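**Progress report to the Zepeda Fund, second period**
Bedside Flowers, Urkance day rooms
Prepared by Meinir Landeg, project lead. Figures checked by Heledd Jarman.

This report covers April through July. The first report dealt with setup, the lease on the workroom and the first stem orders, and I have not repeated that here. Budget notes are near the end.

## Where we are

The project puts one cut flower in one vase on the table of any resident at Urkance who asks for it, and replaces the flower when it is past its best. At the end of the first period we were serving two corridors. We now serve all four, plus the day room, for a total of 88 tables.

The delivery round happens in the morning and is finished before lunch is served. It takes two people. One carries the fresh stems in a bucket and the other collects the old ones and rinses the vases at the sink at the end of each corridor. We tried it with one person in April and it ran into the lunch hour both times, so we stopped.

We used 700 stems in the period. Most were roses. We also bought carnations and a small number of chrysanthemums, which last longer but which fewer residents choose when they are offered both.

## Vases

In the application we said we would buy one type of glass bud vase for every room. We have moved away from that, and I want to set out why, as it changes a budget line.

The glass vases from Grenditz were cheap and looked fine. They were also light and narrow at the base, and a rose with a long stem made them top-heavy. We had 14 tipped over in the first six weeks. Nobody was hurt, but water on a bedside table is a nuisance for the care staff, and on the floor it is a hazard. The manager at Urkance asked us to find something heavier.

Heledd put a note in the Urkance newsletter asking families for vases they no longer wanted, stone or thick pottery preferred. The response was good. We have been given pottery, some pressed glass, two brass pieces we can't use because they leak, and several in stone. Each one is filled and left overnight on newspaper before it goes into use. Each is also tried with a single rose at the length we normally cut, on a plain table, so we can see how the flower sits.
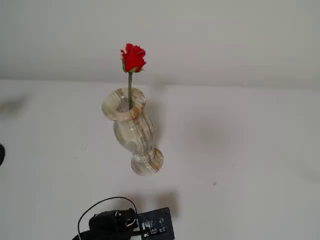

What we look for is a foot wide enough to stand firm, a belly that holds enough water for several days, and an opening that doesn't let one stem flop to the side. Wide mouths are the difficulty. Many of the donated vases were made for a bunch, and a single stem slides over to the rim. We have been dealing with this by cutting the stem so it reaches the bottom and wedges where the body narrows. Where that fails we use a short piece of twisted willow across the inside of the neck. Florist's foam was ruled out early on. It crumbles, and it can't go down the corridor sinks.

Stem length matters more than we expected. At the start we cut everything the same, to suit the glass. With the heavier vases we cut so that the head clears the rim by a short distance only. The flower looks right from a bed or a low chair, and it is less likely to be caught by a sleeve.

Residents have taken an interest in the vases, which we had not planned for. Some ask for a particular one back after it has been washed. We have started putting a small paper label under the foot with the room on it. One resident asked to have her own vase from home used, and we now offer that to anyone who moves in.

## Choosing and conditioning the roses

Our supplier is Uvach, who deliver to the workroom twice a week. The roses come in water and go straight into deep buckets in the cold store for at least four hours. After that we recut the stems, take off the lower leaves and any thorns that could catch a hand, and pull away outer petals that are badly bruised.

We had complaints in May that the roses were dropping within two days. They were arriving too open. I went to see Uvach and we agreed that they would send them tighter, with the outer petals only starting to turn back. Since that change the average time on a table has gone from four days to six. We measured this by writing the date of each placing on a card for one corridor over three weeks. It is a small sample but the care staff have noticed the difference too.

Color has been simple. We offered red, pink, cream and yellow. Red is asked for more than all the others together, and we have cut cream from the order. It marks easily and looked tired early.

Before each round we look over every head close up, from the side as well as from the top, in the best light the workroom has.

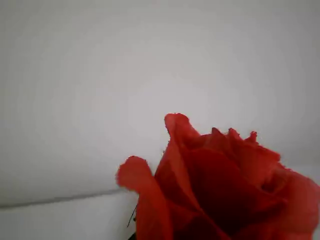 The points we check are the petal edges and the base of the bloom. Slight roughness at the tips is usual and we accept it. Brown, soft patches low down on the bloom are a different matter, and those heads are set aside. Of the 700 stems, we set aside 12 for this reason. Uvach gave us credit for all of them.

We wrote the check up as a one-page sheet, and it is pinned over the bench. New helpers work beside someone experienced for two rounds before they do it alone. The sheet is attached to the emailed copy of this report.

## What residents and staff have told us

We did not run a formal survey this period. Meetings with the care staff are held monthly, and I take notes. The main points were:

- Residents like being asked which color they want. When we were short of time in June and handed out whatever was next in the bucket, several people said so.
- Scent is a problem for a few. Those rooms are marked on the round list and get carnations.
- The best place for the vase is at the back of the table, away from the phone and the water glass. Staff had been moving them there anyway, so we now do it ourselves.
- Two residents who had said no in the first period have since asked to join.

The night staff asked who is responsible for topping up water. We had assumed it was us, and they had assumed it was them, with the result that some vases were overfilled. It is us. The round list says so now.

## What did not go to plan

The workshop sessions, where residents would cut and arrange flowers in the day room, have not started. The tables there are needed for physiotherapy on the mornings we had hoped to use. We have been offered an afternoon slot from September and have accepted it. I expect to run the first session that month and to report on it next time.

The cold store failed once, in July, and was off overnight. We moved the buckets to the basement at Urkance and did the round a day early. Repair was covered by the landlord. The carnations were unaffected and most of the roses were usable.

We are also behind on the photo record. The application promised one set of pictures per month and we have managed two sets in four months. Heledd has taken this over from me.

## Budget

Stems are on budget. The credit from Uvach has been put back into the same line.

Vases are under budget, as donated pieces have replaced most of what we planned to buy. We would like to move the unspent amount to two things: a second trolley for the round, and a set of small shears suitable for residents with a weak grip, for the September workshops. No additional money is requested. Please let us know whether this needs a formal variation or whether your written agreement by email is enough.

Travel is slightly over, owing to the extra visits to Uvach in May. I don't expect that to continue.

## Next period

- Start the day room workshops in September.
- Finish labeling the vases and write up a simple list of which vase is in which room.
- Try alstroemeria on one corridor over the winter, when rose prices go up.
- Bring the photo record up to date and keep it monthly.
- Agree with Urkance on cover for the holiday weeks.

The receipts for the period are held in the workroom and can be scanned on request. Heledd is the contact for anything on figures, and I am the contact for everything else.

Meinir Landeg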